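Room Care and Maintenance, Unit 3: floors under fixed and heavy furniture
Dando Training, course handout
2024-07-15

Read this before the practical. Bring it with you, as the record sheet refers to it.

A desk that stays in one place for years hides a part of the floor that gets very little cleaning. Dust settles along the skirting and in the corner where the wall ends, and grit works its way in beside the desk legs. On a pale floor the difference in colour can be plain once the desk is moved.

Start with the open floor and work towards the desk. Sweep along the boards, so that dirt is not dragged across the joints. Use the narrow head beside pipes and at the foot of each leg. 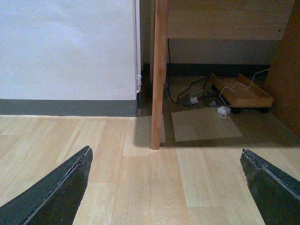

Pale boards, grey skirting and a white upright at the wall corner, with the desk beyond. 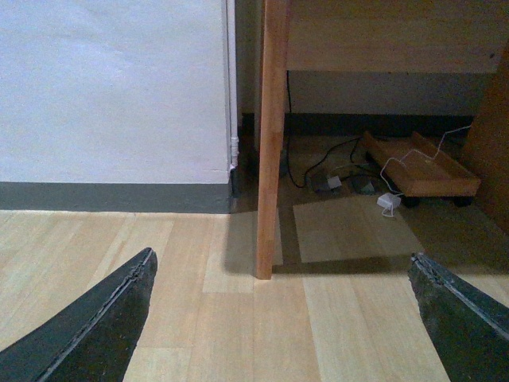

Shadow makes it hard to judge a floor under a desk. Put a hand lamp down at floor level and look along the boards towards the wall. Crumbs and hair show up far better in a low light than from overhead.

Wipe the skirting before you mop, top edge first. Do not pull on pipes or knock their fittings with the mop handle. Wring the mop until it no longer drips. Water left standing at a joint will swell many types of board, and the foot of a wooden leg will mark if it sits in a puddle.

If the desk has to be moved, two people lift it. Dragging is not allowed on any floor in the Bensaid building. Check the feet for missing felt pads and write down any you find.

Unit 4 (carpets and mats) starts in September.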